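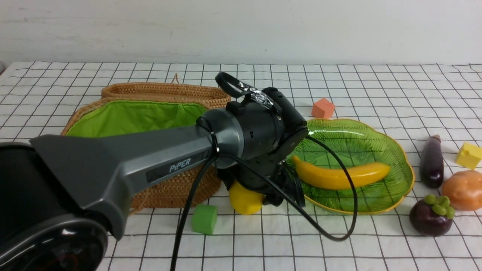

Practice bench at Berhe, with the toy lemon under the gripper.

Akeck, 2024-10-15 – I've packed produce hampers at Berhe for a good long while, so when the office asked who wanted to write up our news, I put my hand up before anyone could hand it to marketing!

Starting in November, our Kuvcombe packing room gets robot arms on the hamper line. We've been practising with toy fruit and veg first (you can drop a plastic banana all day and it won't bruise), and the software comes from Vomden, whose crew have been very patient with our questions. 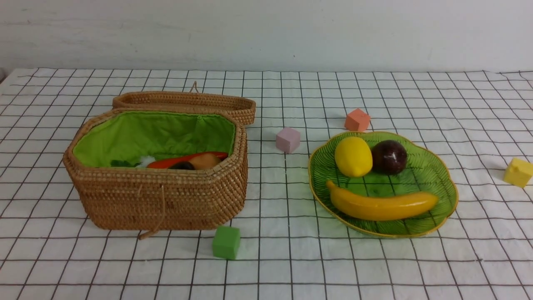 Veg in the lined basket, fruit on the green plate.

We send out 770 hampers a week and 243 of those are the mixed kind, where fruit and veg get sorted separately. It's fiddly work and my wrists know all about it. The arms will take over the sorting for the mixed orders, and the four of us on that bench move to checking, ribbons and the customer notes – the bit I like best anyway. 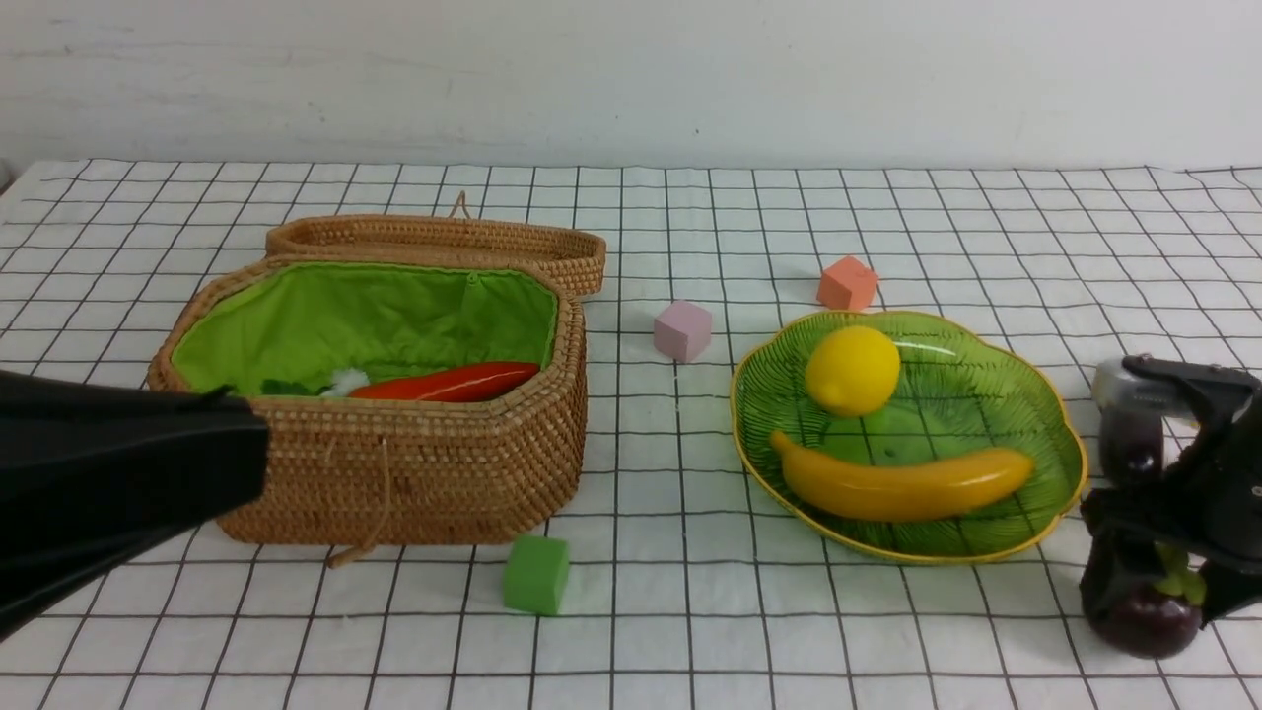 What changes for the crew

No jobs are going, and our hours and pay stay as they are. Everyone on the line gets 30 hours of paid training, and any of us can stop the arms whenever we want to. I asked for that one in writing and got it.

"The packers know what a good hamper looks like, so they set the rules and the arms follow them," says Szabolcs Medve, our floor manager. He's also promised new stools, and I'm putting that in print on purpose.

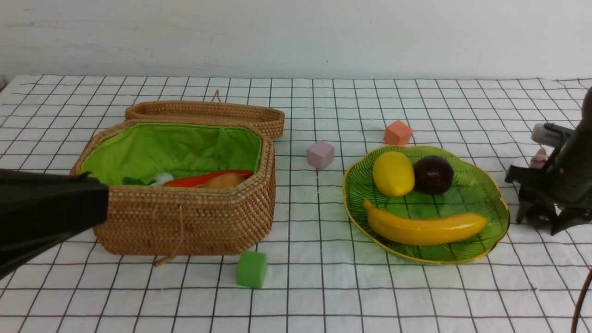

I'll admit I was grumpy about the whole idea back at the start. Then I had a go at setting out the bench myself, picking what goes in the basket and what goes on the plate, and I came round a fair bit – though I still reckon I tie a neater bow.

Media and customers wanting a look at the new line can ask for me at the Kuvcombe front desk.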